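À propos de l'atelier Pela

L'atelier Pela conçoit et règle des postes de manipulation robotisée pour des entreprises qui préparent de petites séries : chaussures, vaisselle, articles emballés à la main. Nous occupons le rez-de-chaussée d'un ancien bâtiment de bureaux, côté parking, avec 196 mètres carrés d'essais et une pièce plus petite pour les réunions. L'activité a commencé sous le nom de Brennan. Le nom Pela est resté après le déménagement, les anciens contrats de maintenance portent encore le premier.

Alasdair Semple dirige l'atelier et s'occupe de la mécanique. Treasa Madigan est responsable des essais et reçoit les visiteurs. Les autres membres de l'équipe travaillent sur la commande des bras, le câblage et le suivi des clients.

Ce que nous faisons

La plupart des demandes portent sur des gestes simples à décrire et longs à mettre au point : prendre un article sur un convoyeur, le tourner dans le bon sens, le poser dans une boîte, rabattre le couvercle. Nous montons le poste chez nous, nous le faisons tourner avec les articles du client, puis nous l'installons sur place. Le logiciel de séquence, Ponder, est développé en interne. Il enregistre chaque essai, réussi ou non, et le client reçoit le relevé complet à la livraison.

Nous ne fabriquons pas les bras. Nous ne prenons pas non plus de projets de palettisation ni de soudage, pour lesquels il existe des intégrateurs mieux équipés que nous.

La journée portes ouvertes

Chaque année en juin, l'atelier est ouvert au public. L'entrée est libre, sur inscription, et nous accueillons jusqu'à 28 personnes par groupe. La visite commence par une présentation en salle de réunion et se poursuit devant le poste de démonstration, à deux bras, installé près de la fenêtre. Les visiteurs y voient le travail dans l'état où il se trouve, avec les articles en cours d'essai sur la table.

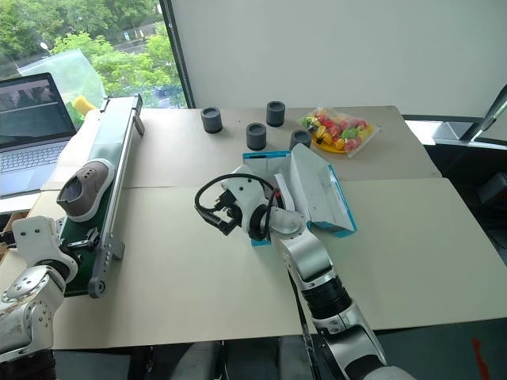 Poste de démonstration à deux bras : une chaussure sur le convoyeur, une boîte ouverte au centre de la table.

La démonstration dure une vingtaine de minutes, questions comprises. Treasa Madigan commente les mouvements et indique à quel moment un opérateur doit intervenir. Il arrive qu'une prise échoue pendant la visite. Dans ce cas, l'essai est repris depuis le début et l'échec figure au relevé comme les autres.

Les questions les plus fréquentes concernent la cadence et le prix. La cadence dépend de l'article : une chaussure souple demande plus de corrections qu'un gobelet rigide. Pour le prix, nous établissons un devis après une première série de 1 000 prises sur les articles du client, facturée à part et déduite ensuite de la commande.

Écoles et entreprises

En dehors de juin, nous recevons 2 groupes scolaires par trimestre, à partir de la classe de troisième. Le lycée Eltham vient depuis la première année. Les enseignants peuvent demander à l'avance une séance sur un point précis du programme.

Les entreprises sont reçues sur rendez-vous, le matin à partir de 9 h 30. Il est utile d'apporter quelques exemplaires des articles à manipuler, dans leur emballage habituel. Les chaussures fermées sont obligatoires dans la zone d'essais.

Pour toute demande de visite, utiliser le formulaire de contact en précisant le nombre de participants.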